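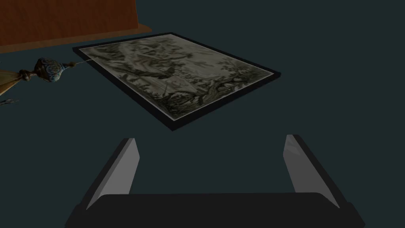 What we're buying, and what can wait until October

Well, the money came through! I've been a bit unbearable about it all week (sorry, Olga) because for two years our little manipulation project has run on whatever was left in the bottom of other people's budgets, and now we have a proper line of our own. I spent Monday night with a spreadsheet and a pot of tea and had a marvellous time.

So, the plan. We have been doing everything in simulation, and I'd like us to keep doing most of it there. Simulated floor space costs nothing, you can scatter tassels and framed artwork all over it, and when the gripper comes down on the wrong spot you reset and go again. The real arm is the expensive part, and the longer we can put off choosing one, the better we'll choose. That was Mohsin Farooqui's argument at the planning meeting and I've come right around to it.

First on the list is a workstation. The one we share now belongs to the other half of the lab, and they quite reasonably want it during the day. I priced a single-card machine from Gaber and a bigger one from Jekero, and the Gaber wins for us. We render small views from the wrist, so the big card would sit there humming and eating power. I've put $2000 aside on top for memory and storage, which sounds generous until you see how fast recorded runs pile up. My runs from last month filled a drive I was certain would see out the year.
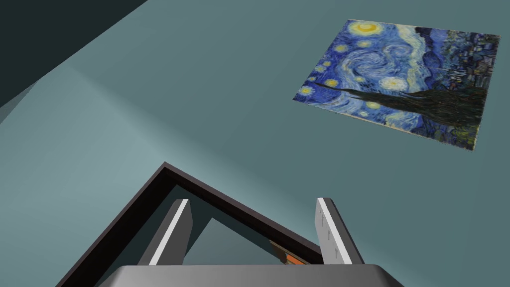 Storage is also where I've changed my mind the most. I had pencilled in a tidy little network box, with all the drives bought at once, and Olga Leitão asked me why we'd pay today for space we won't fill until spring. Fair enough! We'll get the enclosure now, half fill it, and add drives as we go.

Second is the gripper, and here I'm properly excited. A parallel two-finger model is what our simulated work uses, so that's what we should own. Stotier sells the fingers separately from the body, and a spare set is $428. I've budgeted for 3 sets. That might look greedy, but fingers get bumped and scraped, and I'd much sooner have a spare in the drawer than wait on a courier. If you're doing your own budget, check the mounting plate too. It's a separate item in nearly every catalogue I opened, and the cabling usually is as well.

The arm itself gets a placeholder. I've asked Nusena for a quote on their smaller one and a day's loan, and we'll make the call in October once we know what reach we need. Cluttered rooms are teaching us a lot about that. It's one thing to get to an open patch of floor and quite another to work in beside a cabinet with a metal bracket poking out of it.

Things I've left out on purpose: a second workstation, a fancy bench, and the safety enclosure, which depends on the arm anyway. I've kept a bit back for freight as well, after the grey day we all had over last year's delivery bill. 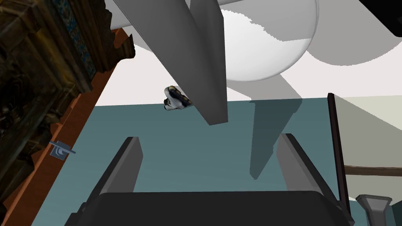

Melbourne, Friday, April 26, 2024

Quick update before the weekend. The workstation order is in! Gaber are quoting 2 weeks, and Mohsin has already claimed the first overnight slot. Nusena came back as well, and the loan day is a yes, though they want us to cover the freight both ways. I'll put up the full spreadsheet once I've tidied the tab where I was arguing with myself over drives. If anyone has run a small arm off an ordinary trolley, please leave a comment, as I have questions about brakes.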